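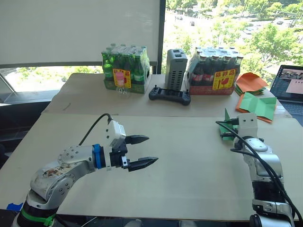
Shahnaz Mondal and Sieglinde Weidemann
Tirncombe Robotics Lab, working paper, Sep 3, 2020

3. Planning the Equipment Purchase

3.1 What the budget covered

Figure 1. Two-arm station during paper handling work. The right gripper holds a folded green sheet; the left gripper is open.

We planned the station around two matching arms because the folding tasks need one hand to hold and one to crease. The arms took most of the money. We had quotes from Tevix and Sesteck and chose Sesteck, whose price included the grippers and one year of repairs. Tevix would have charged for both.

Smaller items were harder to plan. Our first draft set aside $500 for cables, mounts and spare fingers, and $500 for paper and other test objects. The first amount ran out in December. The second was too high: paper is cheap, and we spent only $483 of it, including a second round of bottle packs.

We did not budget for furniture. Two tables pushed together gave enough room for the arms in front and for parts and supplies behind (Figure 1). A purpose-built bench from Miah was priced at $2000 and we left it out. A lab with less floor space may decide differently.

3.2 Items we would add

Wrist cables run along the outside of the arms. We would now order spares with the arms and put them on their own budget line. Delivery of single cables was slow, and shipping cost more than the part.

We would also plan for daylight. The station is next to a large window, and a roller blind should be priced with the cameras. Staff time for setup belongs in the same plan; ours was charged to a different account, so it is missing from the totals in Section 4.

Related papers
Leasing or Buying: Arms for Small Labs
Repair Costs in the First Two Years
Gripper Fingers as a Consumable

12 shares | 3 comments

This site uses cookies. By continuing to read you accept our cookie policy.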